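Storing mugs and plates on wooden racks in a shared kitchen 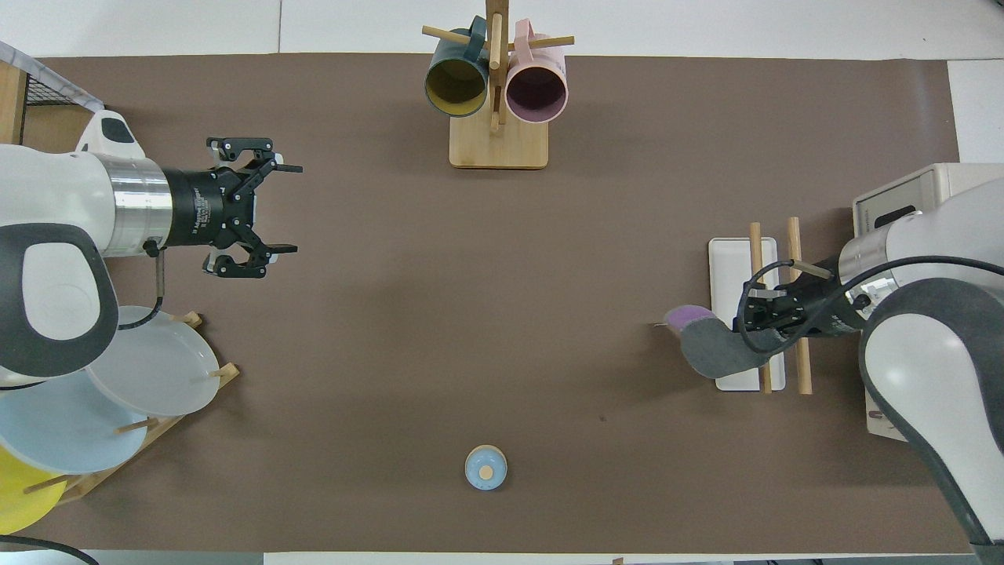 Brelgate Residents' Help Pages – Kitchens and Shared Facilities Team

Question
Submitted by Nilmini Jayasinghe

Our floor has been supplied with a wooden mug tree and a wooden plate rack with pegs. Residents are hanging mugs on the tree straight from the sink, and water marks have begun to appear on the base. May wet items be placed on either stand? Please also advise how the stands themselves should be cleaned.

3 answers

Rūta Ramanauskas, Kitchens and Shared Facilities Team
Marked as accepted

Mugs should be dried with a cloth before they are hung by the handle. Plates may be put in the rack slightly damp, provided that they lean against the pegs and a gap is left between them. Both stands should be wiped with a well-wrung sponge and left to dry in the open. They must not be soaked or put in the dishwasher. Existing marks may be treated with a little food-safe mineral oil – please allow it to stand overnight before use.

Parvaneh Farahani

We had the same difficulty in the Plurkemlow block in June. A folded tea towel under the mug tree was sufficient. Wash the towel regularly or it will smell.

Eldana Alemayehu

I believe the racks can be sanded, 400 grit or similar. I have not tried this on the pegs. Does anyone know whether replacement pegs can be ordered? Two of ours are missing.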